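About Brerico

Brerico is a textile testing laboratory. We measure what washing, drying and wear do to fabric, and we report the results to the mills, linen suppliers and garment makers who send us samples.

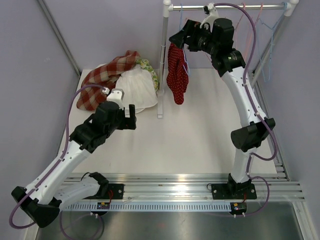

The company was founded by Eylül Uysal, a textile chemist who had spent her early career in the dye house of a mill and wanted a lab that would run long wash series without cutting them short. The first site had two washers and a conditioning cabinet. We now occupy one building with a wet lab, a physical testing room and a conditioned room held at 65 percent relative humidity. The staff numbers 17.

What we test

Most of our work falls under four headings: dimensional change, colorfastness, pilling and tensile strength. Dimensional change is measured on marked specimens before the first wash and again at fixed intervals. Colorfastness is graded against gray scales by two trained readers working separately, and a third reader is called in if the grades differ by more than half a step. Pilling is run on a tumble box. Strips for tensile testing are cut in both warp and weft directions.

We also test for seam slippage, absorbency and lint loss. We do not test flame resistance or medical protective fabrics. Clients who need that work are told so when they first write to us.

Long series

A standard wash series covers 74 cycles. Hotel and hospital linen is normally run longer, up to 300 cycles, with specimens pulled for measurement along the way. A long series occupies a machine for several weeks, so slots are booked ahead - October is usually the fullest month.

Water hardness, detergent dose, load mass and drum temperature are logged for every cycle. If a cycle runs outside tolerance it is recorded as a deviation and listed in the report. The client then decides if the series continues or starts over with new specimens.

Reports

Each report gives the method, the conditioning time, individual readings, the mean and the spread. We do not issue a pass or fail unless the client supplies a limit in writing. Retained specimens are stored flat in the dark and can be returned on request. The archive holds 584 completed series, indexed by fiber content and weave.

Results belong to the client who paid for them. The exception is the Odari reference set, a group of plain-weave cottons that we wash at our own expense and use to check drift between machines. Odari data is sent to any client who asks for it.

People

Eylül Uysal is the director and signs all final reports. Gifty Nutsugah heads the physical testing room. She joined as a technician and wrote the present procedure for marking knit specimens, which stretch if handled carelessly and have to rest before they are measured. She also trains new graders.

Sending samples

Send at least two meters of full-width fabric, or six finished articles from the same lot. Do not prewash. Label each piece with the lot number and fiber content, and mark the warp direction if there is no selvage. Parcels are received at the side entrance until 4 p.m. Samples that arrive damp are held, and the sender is contacted before any work begins.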